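Buying for the second year
December 2024

The operations lead at Clokik has a short answer when asked what went over budget. "Cables and spares," she says. "The grippers came in where we thought they would."

The company ordered 10 hand-held grippers from Trekon in June. One has since been retired for parts, leaving 9 in rotation. Finger pads are bought separately, and she now plans for two sets per unit each year.

"We priced the hardware and forgot the desk it sits on," she says. Tables and chairs added $1,266. 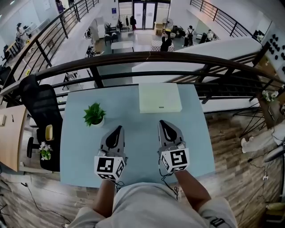 What she would order first

Marker cubes, she says, printed in one batch so that replacements match. She also wants a quote from Wukance before renewing with Trekon. Delivery last time took 57 days.

"I'd put the order in earlier. The arm can wait until we know how many hours we're recording."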